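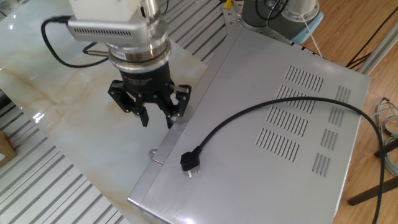 How does a robot close a door?

By Fereshteh Hashemi

When you close a door, you do not think much. Your hand knows where to go. A robot arm has to be told all of it, and in our shared workshop in Drernholm we spend many evenings on this telling.

A robot arm is built a little like yours. It has a part like a shoulder, a part like an elbow, and a wrist. At the end is the gripper, and this is the robot's hand. The fingers of a gripper are hard and have joints in them. They can open wide or come together to hold something.

Between the wrist and the gripper there can be a sensor. A sensor is a part that notices things. Some sensors see light. Others feel how strong a push is, as your skin does.

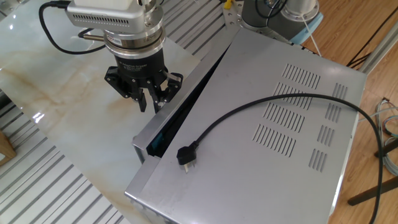

Now think about a door with hinges, like the one on a microwave oven. Hinges make the door swing in a curve. If the robot pushes only straight ahead, its fingers can slide off. So we write the path in small steps: go near the door, touch it, push a little, turn a little, push again. Our first path had 209 steps. Mwangi Nyaga made it shorter, and now it has 113. He is very proud of this, and he is right.

The push must also be the correct size. With a weak push the door stays open. With a strong one the whole oven can move on the table!

You can try the same job at home without any robot. Ask a friend to close their eyes and put one hand near an open cupboard door. Now you say the steps, for example "move left" or "push slowly." Your friend must do only what you say. Keep the other fingers away from the hinges, please.

My friend Napaporn needed 80 words to get one cupboard closed. Write down your steps, and then try to take some of them out.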